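Skostar desk top: rings from bottles, and which finish holds up
Workshop and Office Furniture > Surfaces and Care
Fri 22 January

plank_and_rail
I have a white Skostar desk, matte top, bought in December. Glass bottles stand on the right end all day and there are now two faint rings that soap and water will not lift. The top is a factory finish, no oil or wax from me. Has anyone removed rings from this finish without making a shiny patch?

dorval7
Isopropyl on a microfiber cloth, straight down, no circles. Let it sit for a minute and wipe. If the ring is still there it is in the finish and no cleaner will get it out.

mt_hollis
Disagree with alcohol as the first step. On my Plistasska top it left a dull spot bigger than the ring. Start with a melamine sponge, barely damp, no pressure.

dorval7
A melamine sponge is an abrasive. On a matte surface that is how you get the shiny patch he is asking about.

mt_hollis
Depends on pressure. I did the whole top, not one spot, so the sheen stayed even.

Karppinen
Is the mark raised or flat? Run a fingernail across it. Raised means residue, which a plastic scraper will take off. Flat means stain or heat.

plank_and_rail
Flat, both of them. No heat involved.

Iida Kemppainen
I would go up in grit and do the full surface. 700 is too coarse for a matte top, 2000 wet is the lowest I would use by hand. Test under the drawer cabinet side first where it does not show. Then a coat of Drolby hard wax, buffed after 200 minutes.

dorval7
Wax on a sealed top does nothing except collect dust. It has no pores to go into.

Iida Kemppainen
It sits on the surface and takes the next ring in place of the finish. You renew it when it wears. I have done this on three desks.

Karppinen
A tray solves it for less work. Cork underneath, any rim over a quarter inch.

plank_and_rail
A tray gets in the way at that end, the drawers are under it and things get passed across the corner all the time. I tried the alcohol on the fainter ring. Partly gone, no dull spot so far. Will leave the darker one until I have the 2000 paper. A white desk with bottles at the right end:

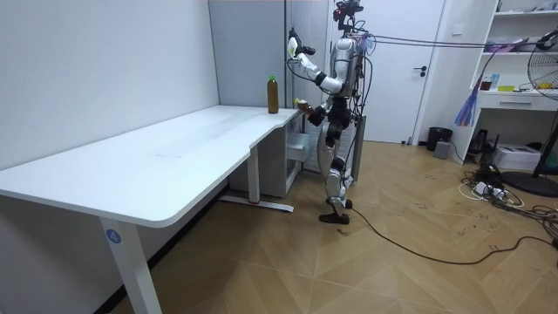 The paper comes in packs of 100 sheets only, so if anyone local wants a few, send me a message. I also want to know if the Drolby wax yellows on white. The tin says clear, but so did the last one I used.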